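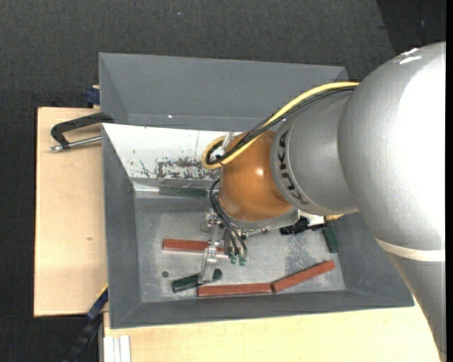
How should a bin for loose blocks be filled?
It should be filled in one open layer, with the bin floor still visible between the blocks, so that each block can be taken without moving another one first.

Chapter 4
Loose Blocks in Open Bins

In Chapter 3 we looked at goods that stand in rows: boxes on a shelf, bottles in a crate, books in a cabinet. Such goods have a front and a back, and the person who puts them away decides which side will be seen. In the present chapter we come to goods that nobody has arranged. They are put into a bin and they stay as they fell. Wooden pegs, floor tiles, toy bricks, pieces of soap and many spare parts are kept in this manner, and in most stores they take more handling time than anything on the shelves.

We use the plain rectangular block as our material through the whole chapter. It has flat faces, it does not roll, and it has a clear long side and a clear short side. When the student understands how blocks lie in a bin, the rounder and softer goods of Chapter 5 will be much easier to follow.

4.1 What we mean by an open bin

An open bin is a container with a floor, walls and no lid. It may be made of metal, plastic or wood. The walls are high enough to keep the goods inside when the bin is moved, and low enough that the goods on the floor can be reached. A bin is different from a tray, whose walls are lower than the goods, and from a drawer, which belongs to a piece of furniture and slides.

The floor of the bin is more important than many beginners think. A new floor is smooth and often shiny. After some months of use it has scratches and dull marks, because blocks have been dropped on it and pushed across it. These marks are not a fault. A scuffed floor reflects the lamp less strongly, and some workers prefer it for this reason. A floor with a dent is another matter, for a thin block can settle into the dent and become difficult to lift.

The color of the floor should be chosen together with the goods. Red blocks and dark green blocks are both easy to see on a gray floor. On a brown floor the red ones would be much less clear, and on a black floor the green ones would almost disappear. When a store keeps goods of many colors, gray is usually the safest choice.

4.2 How blocks come to lie

A block which is let go above a bin nearly always ends on one of its faces. It stands on its end only rarely, and then a small push is enough to bring it down. For this reason we can describe most blocks in a bin by two things: the face on which they lie, and the direction of their long side.

When several blocks are in one bin, we also need to describe how they lie in relation to each other. In this book we use four words.

Free. The block touches no other block and no wall. It can be taken from any side.

Touching. The block meets a neighbor at an end, a side or a corner. Two blocks that meet end to end, the first one straight and the second one at an angle, are touching. They can be taken separately, but the one that moves may turn the other.

Leaning. One end of the block rests on a neighbor or against the wall and the other end rests on the floor. There is a hollow space under it.

Covered. Another block lies on top of it, fully or in part. It cannot be taken first without disturbance.

The student should be careful with the word "covered" when the bin is seen from one side only. A block can be hidden behind a hand or a tool and still be free. Noreen Khattak, whose course notes from Prakley were the first form of this chapter, asked her students to walk to the opposite side of the bin before they wrote the word down. It is a good habit and costs very little time.

4.3 Two colors in one bin

It is common to keep two kinds of block together when they have the same shape and are used for the same work. The question is then whether they should be separated inside the bin or left mixed.

In the Brarnitz store, where floor samples were kept, the mixed method was used for many years. Red samples and green samples went into the same bins, and the worker took whichever color was on the order. Hammad Bangash, who was responsible for the sample room, found that the workers did not become slower as long as the bins were thinly filled. When the bins were filled to the second layer, the work changed. The worker who needed a green block often had to lift two red ones and put them down again, and the blocks which were put down did not always return to the same bin.

From this he made a rule for the sample room: one layer for mixed colors, two layers for a single color, and never three. The rule was written on a card and hung at the end of each row. At that time the room held 498 blocks in 21 bins, so it was possible to follow the rule without buying new ones. A store with less space may have to accept a divider in the middle of the bin, and we will return to dividers in section 4.6.

4.4 Taking a block

The order in which the blocks are taken matters as much as the way in which each one is held. We recommend the following.

Look at the whole bin before reaching into it.
Take the free blocks first.
Next take the blocks that touch a neighbor only at one end, and pull them away from the neighbor along their own length.
Take a leaning block by the higher end.
Leave the covered blocks until the blocks above them are gone.

A block should be held by its two long sides, near the middle. If it is held near the end, the other end becomes heavy and drops, and it may strike the blocks below. Where the long sides cannot be reached, the block may be pressed lightly on top and drawn over the floor to an open place. This is called drawing out. It should be done slowly and only on a flat floor - on a dented floor the block can catch and turn over.

Blocks close to the wall need some patience. If the long side lies flat against the wall, there is no room behind it for a finger. The worker draws the block a short distance toward the middle and then takes it in the ordinary way.

4.5 Putting a block back

Most damage to blocks happens when they are returned. The block is lowered until it meets the floor and only then released. Dropping it from the height of the wall saves one moment, but the corners become round after many drops and the floor is marked more than necessary.

It is not required that the returned block lie parallel to the others. Students who like good order often straighten every block in the bin, and Imani Sorensen, in her workbook for the Daline evening school, spends a full page in persuading them to stop. A slight angle between neighbors leaves a gap at one end, and this gap is useful to the next person. Straight rows with the sides pressed together look better and are harder to take apart.

What is required is that the block go back to a place where the floor can be seen. If there is no such place, the bin is full, even when the walls are much higher than the goods.

Words used in this chapter

bin floor: the inside bottom surface of the bin
drawing out: moving a block along the floor to an open place before it is lifted
layer: all the blocks that rest directly on the floor, or directly on the blocks below
long side: the longer edge of the face that is turned upward
mixed bin: a bin which holds blocks of more than one kind or color

The next section deals with dividers. Before reading it, the student should have one bin and a few blocks of two colors on the table, as the text refers to them from the first paragraph.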